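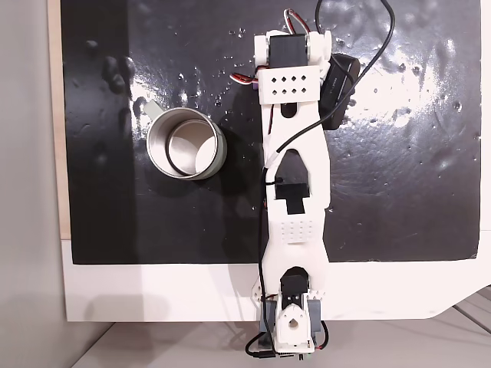 Inna Horobets wrote that a town's water use is decided in its kitchens, one cup at a time, and that planners who look only at pipes will get their sums wrong.

Chapter 2
Household Demand

Caltholm had 3,146 metered homes when its water board began reading meters by the month. The average home used 177 gallons a day. In Skendell, across the river, the figure was 81.

This chapter looks at why two towns with the same rainfall can differ so much. We start with indoor use, then turn to gardens and leaks. Price is left to Chapter 3. Readers should know the units in Chapter 1 before going on.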